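Section 2: Settling in to your room at the Saarela doctors' house

Welcome, and we do hope the journey up from Canditz wasn't too tiring! Please take these steps in order on your first evening.

1. Collect your key and your linen bag from the night desk at Filuvine ward.
2. Write your name on the shower rota by the stairs - two slots a day each, please, and be kind to anyone coming off nights.
3. Switch on the Stundo water heater and give it 11 minutes before you run the tap.
4. Set your bedside phone to extension 43 so that the ward can reach you.

Note: the rota starts afresh in October, so do pop your name down again then.

Caution: never leave the heater on when you go on shift, however short you expect it to be.

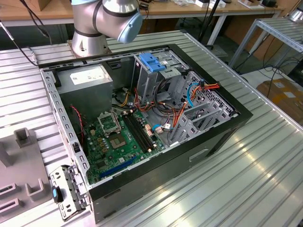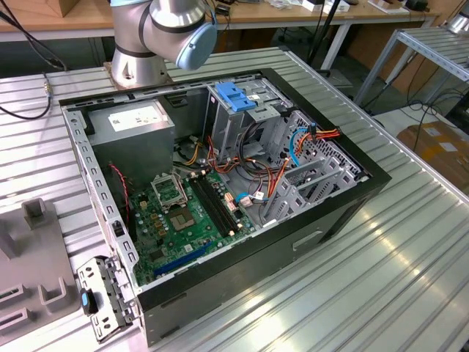
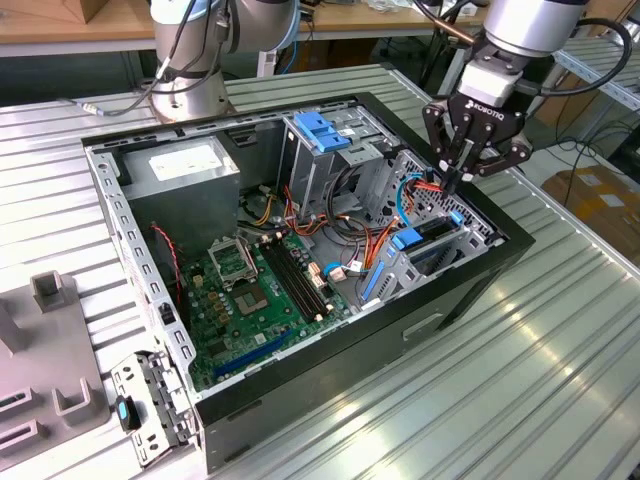 Fig. 2. Desktop computer on its side with the side panel removed (all three views).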